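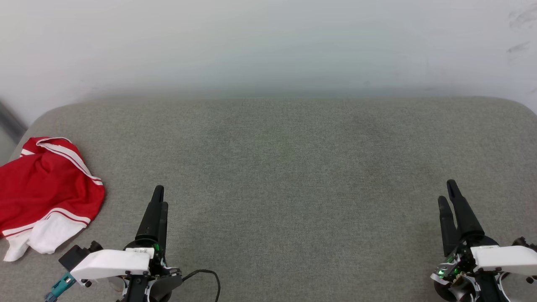 Re: Martindale numbers on woven gray, Jekport seat line

> Karnetti quotes 40,000 rubs for this cloth. Is that enough for
> a waiting room? And did you brush between readings or only
> at the end?

For a waiting room, yes. Pilling will be your limit before abrasion is. We inspect every 1,000 rubs up to the first change in shade, then less often. No brushing between readings, only a light vacuum at the end. If you brush earlier, the pill grade comes out too good and you can't compare it with the mill sheet.

Two things to check on the Karnetti sheet: the load used (9 or 12 kPa) and whether the endpoint was yarn break or shade change. Ours stops at 2 broken threads.
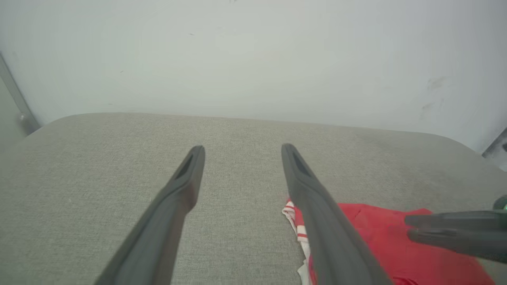
Light gray, fine weave, speckled.

Speckled cloth hides early fuzz, so grade it under raking light - overhead tubes are useless for this. The Nisico backing is a separate question. It stiffens the hand but did nothing for pilling in our March set.

Raw readings are in the list archive under Jekport.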